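My Hands in the Dish Room
by Szilágyi
June

I work for a company that prepares lunches for offices and two schools. Our building is in Lemholm, behind the old bus garage. For many years I was in the dish room, where everything comes back dirty at two o'clock and must be clean before the evening shift. Since last autumn I have a different work, or a half different work. I teach the arms.

The arms belong to a project with the name Tredell. Our company rents a part of the second floor to test them, and four of us from the dish room were asked if we want to go upstairs for some hours of the day. I said yes mostly because my back hurts. I did not say this in the meeting.

My task is easy to explain and slow to do. I put cups and bowls on the table, I start the program, and I watch how the arms take them and bring them to another place. When the movement is bad, I mark it as bad and we do it again. On a good day we finish 107 tries. In the dish room I moved 1430 pieces in one shift, so you can imagine how I felt in my first week. 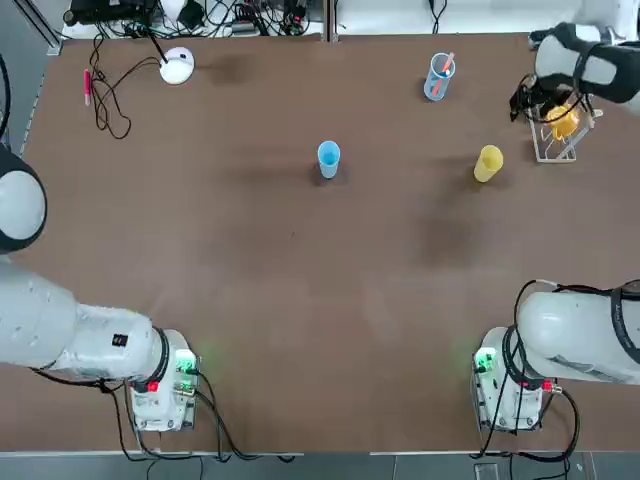
The cup and rack table upstairs, with both arms.

I want to write about what I learned there, but first about the thing everybody asks me at home and in the bus. Will these arms take our jobs? I don't know. The manager says it is for the heavy and boring parts. I believe that she believes it. But in the dish room almost all parts are heavy and boring, so if you remove them, I am not sure what stays on the list for a person.

What I can say is what has changed already. Before, there were 13 of us on the afternoon shift. When one leaves now, the place is not filled, they wait "to see how the project goes." So the arms upstairs do not wash one single cup for a customer, and still the people downstairs work a little faster than last year. I think this is the part which the newspapers forget. The change came before the machine was ready.

There is also a change in how people speak with me. Some colleagues think I have now a better job and they make small jokes when I come down at half past four with dry sleeves. The pay is the same, by the way. I got a badge for the second floor and a chair, and the chair is very good.

Now the learning. I always thought that I did not know anything special. You take a cup, you put it in the rack, finished. But upstairs the young engineers asked me questions which I could not answer. Why do you take the bowl from this side? How do you know that the cup stands well before you let it go? I had to go back down and look at my own hands for one whole shift. I saw that I never take a bowl in the middle. I put one finger inside and the thumb outside, and I feel the edge between them before I lift. I also saw that I turn the cups a little against the wire, so they do not fall over when the next one comes. All my colleagues do this and none of us ever said it in words.

I told this to the engineers and they wrote it down, and I must confess I was proud. Somebody wrote down how I hold a bowl! For the same reason I was a little sad in the evening. It was the one thing I had from all these years, and I gave it away in ten minutes with a coffee.

The bowls are still the most difficult thing for me to watch. With a bowl the gripper should come with one finger over the inside and one finger outside, so the edge is between the two. It is the same as I do it, only from straight above, and without feeling. When I sit at the screen with the small camera, I hold my breath like at a football penalty.
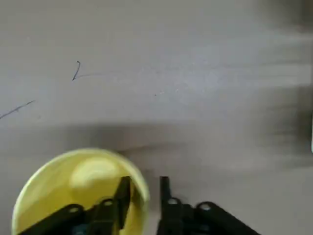
What I would ask from the company

We had a meeting in spring where we could give our wishes. I was too slow with my words that day, so I write them now.

Please tell the people downstairs what is tested upstairs, and let them come and look. It is a staircase of 22 steps, it is not a secret laboratory. Most of the fear comes from the closed door.

Please fill the empty places in the dish room until there is really a machine that washes cups. At present there is none.

And when a worker explains how the work is done, write this in the contract as a skill and pay for it. The company bought new shelves from Clukenow for 800 and there was a paper with three signatures. For what I explained about the bowls there was no paper.

I will continue upstairs at least until the end of summer. My back is better.

Filed under: Work & Machines, Everyday

3 comments

dishpit_veteran: The finger inside, thumb outside thing is so true. I did this for six years and I had to go to my kitchen just now and check with a soup bowl.

Marrow: Same in our warehouse. They stopped hiring when the first test robot came, and it stood under a blanket until Christmas. Ask for the skill pay in writing, and ask together with the others.

teacup88: Your English is very clear, please write more. Did your colleagues come up to see it in the end?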